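Jultness
March 29, 2023

1/6
Jultness has begun the next stage of its automation program at the Nusport furnishings workshop. This thread sets out what is changing for the 30 people who work there.

2/6
Two-armed robots will take on part of the soft goods handling: picking up cushions, moving them and setting them down. Staff who did this work full time have been offered 20 hours of paid training each. No positions are being removed.

3/6
Soft items are harder to handle than boxed ones. A cushion folds and swings once it is lifted, and the grip has to hold it without marking the cover. Our handling team has recorded 931 practice lifts to date.

A light blue cushion held in the left gripper, over a gray ottoman.

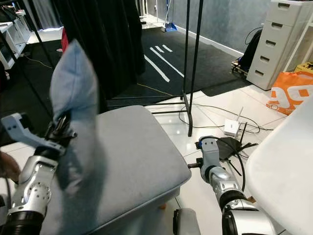

4/6
What changes on the floor
Operators will work beside the robots and keep the authority to stop them at any time. Inspection of seams, stains and filling stays with people. Ionuț Ardeleanu will lead the operator group and approve each new task before it enters a shift.

5/6
What changes in the schedule
Early shifts will be shorter beginning in April, with pay unchanged. Requests to move between handling, inspection and operator roles should go to Aurelia Ardeleanu — written requests only, please.

6/6
Staff at the Irasport site have asked whether the same program will reach them. No decision has been made. Their representatives will receive the Nusport results before any proposal is drafted, and questions may be sent through shift leads until then.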